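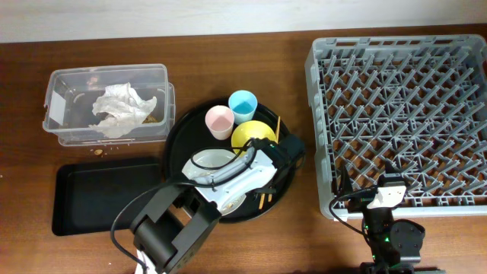

*Last modified: March 2023*

**Arneo bench budget, thread**

**1/** Writing up how we are planning the purchase of a second table-clearing bench. Two arms, one table, one dish rack, one scrap container. The arms get most of the attention and take most of the quote. The mistakes in our first budget were all in the small lines.

**2/** Workload first, hardware second. Our task is plates, bowls, cups and chopsticks off a round tray, dishes into a rack, scraps and paper into a clear container. If you can't write the task in one sentence, you aren't ready to ask for a quote.

**3/** Two vendors on the shortlist: Mamton and Makokha. Both sell arm pairs with wrist cameras as an option. Mamton quotes the pair with mounts. Makokha quotes per arm and lists mounts, cables and power supplies separately. Put them in the same spreadsheet format before comparing anything.

**4/** The line we missed in January was grippers. We budgeted one set of fingers per arm and no spares. Chopsticks and thin plate rims need different fingertips from cups. The new plan carries two spare sets per arm, at $60 a set.

**5/** Reach is a budget item too. A big rack on one side and a scrap container on the other means each arm mostly works its own half, with the tray shared. We sized the table from the reach envelope. Last time we did it the other way and paid for new mounts. 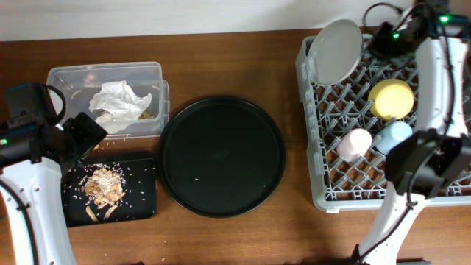 (page updated March 2023 – posts 6 and 7 revised)

**6/** Consumables. Rice, peanut skins, napkins, paper towels. Cheap per run, but they need their own line or they end up on somebody's card. Same for cleaning supplies. Rice gets into everything, including places on a gripper you'd prefer it didn't.

**7/** Props: buy the dishes in plain solid colors and buy duplicates of each. Trays in black. Matching stock goes out of production, and replacing a whole set in the middle of a project costs you more than the dishes did.

**8/** The rack. We looked at a custom fixture, quoted at $855. A plain gray plastic rack with angled pegs does the job for our sizes. The fixture is off the list, and the money moves to spares.

**9/** Cabling. Every arm brings a power and data run, and wrist sensors add more. Ask both vendors for cable lengths at full extension, in writing. Allow for slack loops and strain relief. We now hold one complete replacement cable set per bench.
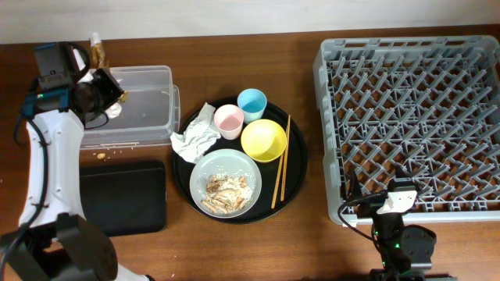
**10/** Labor is the number people leave out. Someone resets the table between runs: dishes back on the tray, scraps back on the plate, rack emptied. For us that time adds up to more than $3000 over the project, and it belongs in the equipment request.

**11/** Contingency is 10 percent, applied after shipping. Applying it before shipping is how our last request came up short.

**12/** Open items: lead time from Makokha, warranty terms on wrist modules from Mamton, and whether the Unley site can take the bench on its existing circuits. Purchase order waits on the third one.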